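Weight, Going and the Long Straight at Skendside

The handicap over 14 furlongs at Skendside has a reputation for being unkind to front runners. Brisa Pacheco has saddled the winner of it twice, both times with a horse held up in the last third of the field, and her explanation starts with the ground.

The course is left-handed, with a home straight that climbs for most of its length. The drainage was relaid on the inside of the bend, so the strip next to the rail dries faster than the middle of the track. After rain, a horse on the rail may be galloping on good ground while one four paths wider is on soft. By the second day of a meeting the inside has been cut up and the advantage moves out.

"You walk it in the morning and you walk it again before the third race," Pacheco says. "The stick reading is an average. I want to know what is under my horse."

Her yard at Tlapale holds 15 horses in training. The main gallop is a woodchip strip with a steady rise, and the stayers use it twice a week. Work is timed by section. The assistant trainer, Getachew Feyisa, keeps the times in a ledger with the weight carried, the rider and the state of the surface. He does not compare times between horses. He compares each horse with itself on the same surface, and he looks mainly at how much the last section slows against the one before.

The yard's best stayer is Plurnusell, a six-year-old gelding bought cheaply after two poor seasons over shorter trips. He has a long, low action and takes time to reach full stride. Over a mile he was usually still finding his rhythm when the race was over. Feyisa moved him up in distance by stages and dropped the fast work to one session a week.
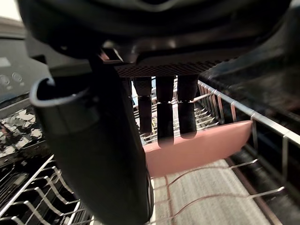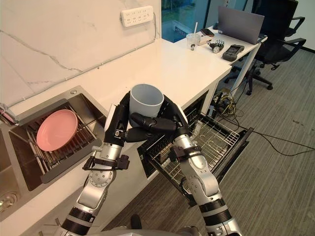

The change in feeding was smaller. Plurnusell had been on a high-starch ration and tended to leave part of it after hard work. He now gets four smaller feeds a day, with more oil and more soaked fiber, and hay in front of him at all times. His weight is taken every Monday morning before exercise. Pacheco will not run him if he is more than a few pounds under his best racing weight, and she took him out of a race in November on that basis alone.

Riding tactics at Skendside depend on the pace. Leopoldo Cuevas, who has ridden Plurnusell in all his staying races, prefers to settle him behind a wall of horses and stay off the rail until the foot of the climb. The risk is traffic. The straight narrows where the old chute joins, and a rider who waits there can be boxed in for long enough to lose the race.

"He needs a clear run before he quickens," Cuevas says. "If I have to stop and start him, he is beaten. I would give up two lengths to be outside with nothing in front."

In his last race Plurnusell was beaten a neck by Molico, who carried nine pounds less. The winner made her move first and got to the better ground in the center of the track. Cuevas came wider and closed through the final furlong, but the line came too soon. The handicapper left Plurnusell's mark unchanged and raised the mare by four pounds, so the gap narrows if they meet again.

Dayana Cisneros, who owns Plurnusell, has been offered a hurdling campaign for him by another yard. She has turned it down for now. The gelding is sound, but he had a minor tendon strain as a three-year-old, and Pacheco's view is that jumping at speed would load the same leg. He is to have a break in the paddock, then six weeks of trotting and slow cantering before he goes back on the woodchip. The next target is the spring renewal of the same handicap, and the entry has been made.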